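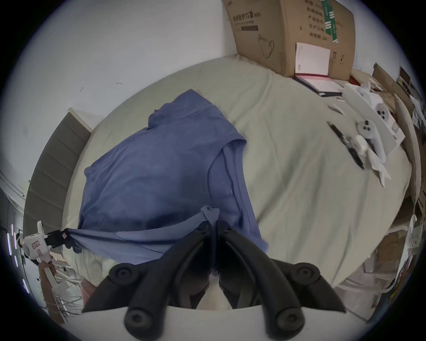 *Wornel hand-held gripper pair on a blue T-shirt, demo day at Sestoven.*

# Wornel hand-held gripper set

**Maker:** Sestoven, Luramberg
**Sold as:** one pair, left and right
**Price quoted at the demo:** 698, or 588 without the carry case
**Our status:** seen in use, not stocked yet

We list equipment we've watched somebody use, and we try to write it up before the sales sheet gets to us. Sestoven had its open day in October and we went over for the afternoon session. The Wornel was the thing they most wanted us to look at.

It's a pair of grippers you work by hand to record how a job is done, so a robot arm can be trained on it later. Sestoven's pitch is that anyone can pick them up and fold laundry, and the arm will learn from that. The first half we can believe. The second half wasn't shown. There was no arm running during our visit, and the answer to "when can we see one fold a shirt on its own" was a date that moved twice while we were talking.

## What we saw

The job was a short-sleeved T-shirt on a bed. Ga-eun Joo ran the session and did most of the handling. The black fingers are curved and ribbed, and they'll pinch a small tuft of fabric and hold it while the cloth is pulled tight from the opposite corner. For thin fabric that's a decent grip.

Getting the pinch is slower than the brochure suggests. Joo has clearly had practice and still missed on 3 tries in the first few minutes, mostly at the collar. When I had a go I bunched the hem and had to start over. She was good about it, and she didn't pretend the thing was easy.

## Claims we'd hold off on

- **"No training needed."** I needed some.
- **"All-day comfort."** My wrist noticed it after around 4 minutes.
- **"Works on any fabric."** We saw a T-shirt. We asked about towels and fitted sheets and were told those are "in testing."
- **"Ready for Yeom."** Yeom is Sestoven's own recording software. It was shown to us as slides.

## Worth having

The screws at the finger joints are out where you can see them, so I'd expect a finger swap to be a bench job. Sestoven says spare fingers will be sold by the pair. No price on those yet, and I did ask.

## Ordering

We aren't taking deposits. If you want to be told when we've had a set here for a proper trial, send us a note with "Wornel" in the subject line and say what you'd be handling. Sestoven has promised a loan pair, and this page will be updated once we've used it on something heavier than a T-shirt.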